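Open day at Oltach, Sat 2 February: can a machine tidy up the snacks?

I took the early bus from Prondcombe, because I wanted to see chores and not dancing robots.

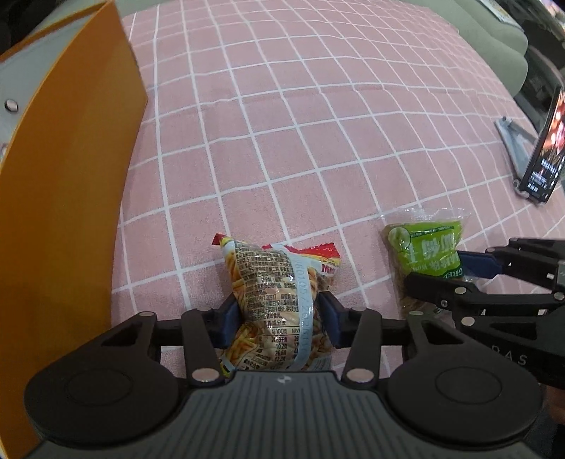 The snack table

I stayed longest at this one. Two black grippers, two packets on a pink checked cloth, an orange box at the side. The packet with noodle-like sticks on the wrapper was held between dark blue pads, and I would hold it the same way myself. Puffed bags are difficult — the air moves when you press.

The kitchen corner

Brorka showed a dishwasher loader. It needed 32 seconds for one plate. At home I need six for the whole rack, but I also break more.

Coffee was from Pärn and cost nothing. The last bus back leaves at 17.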